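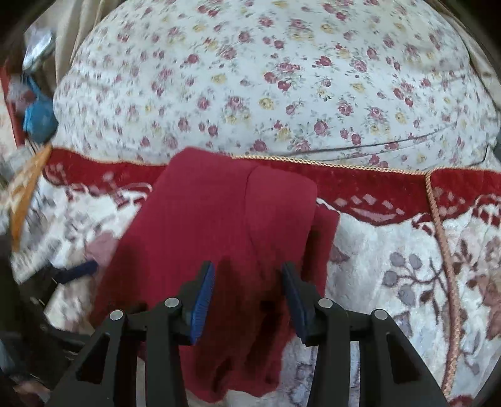
*Fig. 2. Gripper lined up over a folded red cloth, blue pads facing each other.*

## Step 4: First cloth pick-up

This is the fun part of the Flandine build! Your gripper gets to meet real fabric.

1. Drop a soft cloth on a rug. Loose folds are fine - they give the pads something to bite.
2. Hold the gripper with both fingers pointing at the cloth and the pads wide open.
3. Lower until the tips brush the fabric, then squeeze slowly.
4. Lift straight up and hold while you read the log. A good grip shows almost 240 on the pad line.

**Note:** If the cloth slides out, wipe both pads and try again. Venla Halonen got much better picks at Clusley by grabbing right on a fold, and it's a great trick to learn early.

**Caution:** Keep cords and rug trim clear of the fingers. Stop if the motor reading passes 3000, and check the four frame screws before you go on to Step 5.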